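Findska Stand Damage Notes – read me first

What you have downloaded is a set of field notes on tree damage in planted pine and spruce, collected along the Bellamy road and typed up afterward by people with cold hands. It covers storm breakage, bark stripping, beetle attack and a category called "other," which has grown larger than anyone intended.

The notes cover 170 plots. Each plot is one row in plots.csv. Each damaged tree is one row in trees.csv, and there are 1313 of those. The two files join on plot_id. They used to join on plot_name, until we found three ways of spelling Claso, two of them by the same person.

What's in the folder

plots.csv – one row per plot, with slope, soil class, planting decade and distance to the nearest track.
trees.csv – one row per damaged tree, with species, diameter, damage type and a severity score from 0 to 4.
codes.txt – what the damage codes mean. Please read it. Code 7 and code 17 are different things, and mixing them up turns a windstorm into a moose.
old/ – earlier versions, kept out of superstition.

How the plots were chosen

Plots sit on a grid across the Findska block, with extra ones added on the Bondero side after the December storm. The extra plots went where the damage was, so they are no good for estimating how much damage there is in general. They carry the flag storm_add = 1. Leave them out if you want an average. Leave them in if you want a frightening average.

A few grid points fell in the lake. These were skipped.

Measuring

Diameter was taken at breast height with a tape, in millimeters. Any tree under 80 mm was left out, even if it was plainly having a terrible year. Severity was scored by eye from the downhill side. Two crews did the scoring, and one of them was gloomier than the other. The crew column lets you correct for that, or at least see it.

Elevation comes from a handheld receiver and should be treated as a suggestion. Under heavy canopy it put one Claso plot at 800 m, which would make it the tallest thing in the district. That value has been blanked. Other values may be wrong in less entertaining ways.

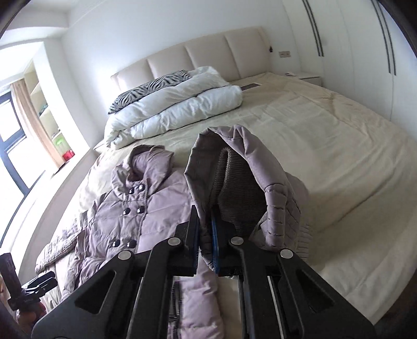
Known problems

Blank and zero are not the same in the severity column. Zero means somebody looked and scored no lasting harm. Blank means the sheet got rained on.

Beetle damage is undercounted in the Bondero plots. They were visited early in the season, when a tree can be thoroughly infested and still look quite pleased with itself. If beetles are your subject, use the Findska plots only.

Bark stripping is recorded without naming the animal. Earlier versions had an animal column filled in on the basis of confidence. It lives on in old/ for anyone who enjoys that sort of thing.

Species was recorded as "pine" or "spruce" and no finer. There is also one "birch?" with the question mark preserved from the original sheet.

Dates are stored as month only. Several of the paper sheets said "after lunch," and we could think of no standard format for this.

Using the data

You may copy, change and republish these files, provided you say where they came from and what you changed. Plot coordinates have been shifted slightly so that landowners are left in peace. The shift is the same within a plot and different between plots, so distances between plots are useless. Please don't publish a map of them. Someone already has, and it shows a spruce stand in the middle of the Bellamy parking lot.

Reporting errors

Send the row number, the file name and what you think the value should be. "The numbers look off" has been received before and could not be acted on. Corrections go into the next version with a line in changes.txt – the old value is kept beside the new one, in case you were wrong too.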